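Zundine Packing Trial

The Zundine packing trial is a comparison test for two-arm robot workcells, developed at the Karnmont automation workshop and first run in February. It measures how well different grippers handle soft, bagged and rigid goods when all of them must end up in the same container. The name comes from the controller used in the first round, and it was kept when a second controller, Lui, was added.

Each gripper and controller pair completes 100 runs with a time limit of 200 seconds per run. A run is scored on 12 points, and points are lost for dropped items, torn wrapping and contact between the arms. 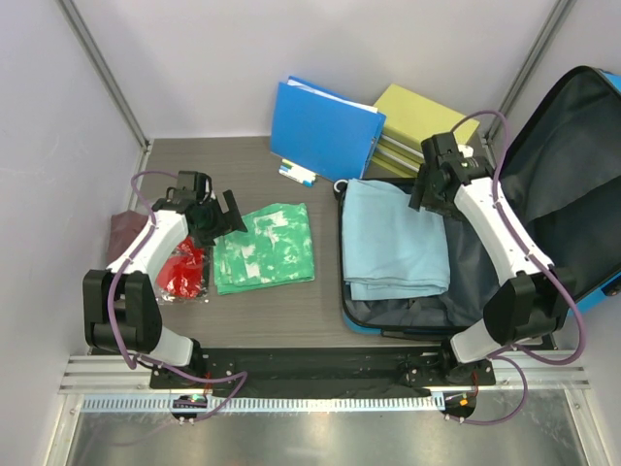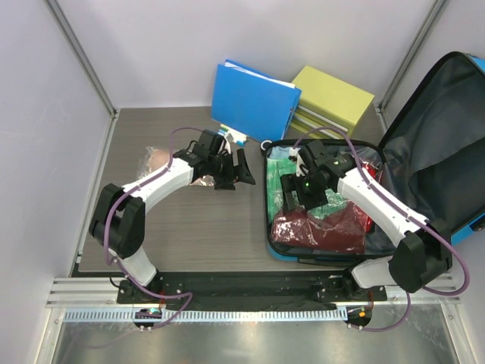

Two arms working the suitcase task, with a black gripper on each.

Parallel grippers serve as the baseline of the trial, and every other design is compared with them. They are simple to control and easy to repair, but their results depend strongly on the type of item. A ring binder offers stiff edges that two fingers can hold, while goods in clear plastic give the camera many highlights and the fingers very little to press against. The open lid also limits the paths of the right arm, so controllers that plan both arms together have an advantage - although they need more time before the first grasp.

The Aker gripper, a three-finger design with soft pads, was added in the second round. It lost fewer points on folded cloth but was slower with flat items such as books. The published results cover 729 valid runs. Runs stopped by a cable fault are left out of the total and listed separately.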